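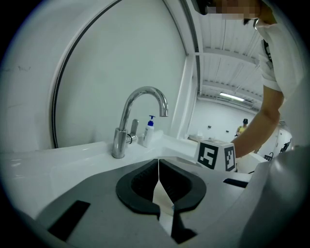 Washing Up in the Bathroom Sink

28 February 2019

The kitchen sink is gone. The plumber capped the pipes, the old cabinet went out to the curb, and the new one is supposed to come from Karalow in 14 days. Until then every dish we own gets washed in the bathroom.

I thought this would be worse than it is. I have washed dishes in a bathroom before, in my first apartment, where the basin was the size of a cereal bowl and the faucet stuck out an inch past the back. You couldn't get a cup under it. The vanity we have now has a rectangular basin with flat counter on every side, and the faucet is a tall gooseneck. I picked that faucet three years ago for looks and took some grief over it, as it does splash when you brush your teeth. For pans it is the right height. The lever is short and sits on the right side, so I can bump it with a knuckle when my hands are soapy.

What gets washed

We cut down before we started. Most of the plates are packed. What stayed out is 2 bowls each, some mugs, the silverware, one saucepan and the stainless frying pan with the wooden handle. I left out anything cast iron. I don't want to deal with seasoning and grease in a drain that was made for toothpaste.

The frying pan is the hard one. It's round and the basin isn't, and the handle won't fit inside, so it rests over the rim on the right while the pan sits in the bottom.
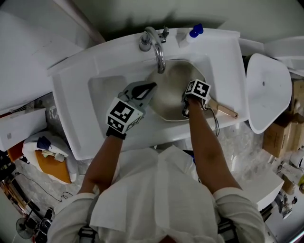
I wash the inside first, working from the left, then turn it over and do the bottom. The handle stays out of the water the whole time, which is better for the wood anyway. Eggs are the worst. If I let the pan sit through breakfast I get a dull gray-brown film that takes twice the scrubbing, so now I take it straight down the hall and run hot water in it before I eat.

The food has to come off before it gets to the sink. I scrape everything into the trash with a rubber spatula and then wipe with a paper towel. A kitchen drain forgives a few grains of rice. This one doesn't. I bought a mesh strainer at Skonmont for the drain and I empty it after every wash. Grease goes in a can.

Soap

The pump bottle on the counter is hand soap. It does not cut grease, and I tried it on the first night to save myself a trip. I keep the dish soap in a bucket with the brush and a sponge, and the bucket goes back in the hall when I'm done. That keeps the kitchen things and the bathroom things apart, which matters to me more than it does to the rest of the household. Before each wash I wipe the basin and the counter with cleaner and rinse them. The toilet is right next to the vanity, so nothing gets set down to dry in there. Clean dishes go on a towel on a tray, and the tray goes back to the dining table.

Clutter

The bathroom was not tidy going into this. The cardboard boxes are still stacked past the toilet, and I have stopped expecting them to move before the kitchen is finished. There are things on the floor on both sides that belong in closets. I cleared enough to stand straight in front of the basin, and that made the most difference to my back. It's a lower counter than the kitchen one was and I lean over it more than I'd like.

Money, for those who asked

The cabinet and sink together are 900 dollars. With the plumbing and the counter it comes to 1436, and that is nearly what I set aside. I looked at a cheaper one from Zurenau but the basin was shallow, and after this week I care about depth. I measured the frying pan and wrote the number on the back of the order form.

The tile can wait until May. Tonight is soup, so one saucepan and the bowls.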